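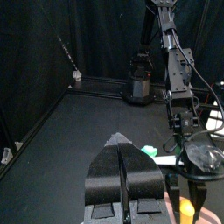

Figure 6.1 Bands of paler reflected light where two black surfaces bend.

Chapter 6
Gloss and Surface Finish

6.1 Introduction

Color and gloss are separate properties of a finish. Color depends mainly on which wavelengths a coating absorbs. Gloss depends on how the outer surface sends light back, and it is measured by comparing the light reflected at a fixed angle with the light reflected by a polished standard. Two panels painted from the same can may match in color and still look different on the wall if one was sanded before the final coat and the other was not.

Light that strikes a coating divides into two parts. One part is reflected at the outer surface. The rest enters the film, where it is scattered or absorbed by pigment. In a black coating very little of the second part returns, so most of what the eye receives comes from the first. For this reason, small changes in surface texture are easier to see on dark finishes than on white ones.

Shape also matters. On a flat panel, the angle between the surface and a distant lamp is nearly constant. On a curved part the angle changes from point to point, and the reflection is strongest only where the surface is turned so as to direct light toward the viewer. A smooth finish gives a narrow highlight with sharp edges. A rougher finish gives a wider, weaker one.

The Dresholm panels, introduced in Chapter 3, are used again in this chapter. Section 6.2 defines specular and diffuse reflection. Section 6.3 covers the choice of measuring angle, and Section 6.4 presents the Kundley method for curved parts, following the treatment by Pastor. Readers who have not worked with angles of incidence should review Section 3.9 before going on.

Key terms: angle of incidence, diffuse reflection, gloss, haze, specular reflection

6.2 Specular and Diffuse Reflection

Specular reflection obeys a simple rule: the angle of reflection equals the angle of incidence, with both measured from a line perpendicular to the surface.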